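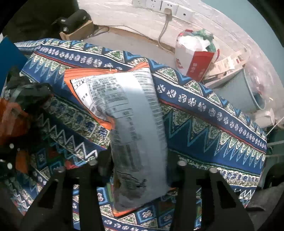

Minutes taken by Funmilayo Uzor | Posted Dec 6, 2024 | Filed under: Shop meetings

Start 7:40 am, before first van out. Both crews in. Yetunde Effiong chairing.

Last minutes: read, ok. One fix, the Ukska job was a rim lock, not a mortise.

1. Key control at Ukska
Building manager still has no list of who holds masters. Yetunde has asked twice. Agreed we do not cut any more masters for them without a signed request from the manager, emailed is fine, text is not. Whoever takes the call writes the request number on the ticket.
Action: Yetunde to send them the blank form again.

2. Rekey at Inano
265 cylinders, all floors. 18 done so far, all on the ground floor. Slow because half the doors have old screws that strip. Crew wants to go in evenings. Tenant says ok after 6 but the alarm has to be set by 10, so that's the window. Pins running low in the small sizes, order went in Monday.
Do not leave the old cores on site. Bag them, tag by floor, back to shop.
Action: Funmilayo to redo the schedule and send round.

3. Lockout pricing
Long one. Night calls quoted three different ways last month, customer complained and fair enough. From now on: trip charge and labor given on the phone, both numbers, before anybody drives. If it has to be drilled, stop, give the new price, get a yes in writing. Car lockouts stay as they are until June, then we look again.
Some pushback on the writing part at 2 am. Yetunde says a signature on the tablet counts.

4. Key machine
Duplicator is cutting shallow on one side. Recalibrated, still off. Repair quote 2,000, new one 4,000. No decision. Try a new cutter wheel first and check blanks against the gauge every moring untill then.

5. Nesudska
Wants access cards on the two back doors, keys kept as backup. We can do the strikes, wiring has to go to an electrician. Site visit not booked yet.

6. Pană
Safe combination change, done and paid. Close the ticket.

7. Any other
Van 2 needs graphite and a plug follower, somebody took the last one. Put it back please.
ID badges worn on every residential call, no exceptions.
On-call sheet is on the door, swaps go through Yetunde.

Ended 8:25. Next one same time, first Friday.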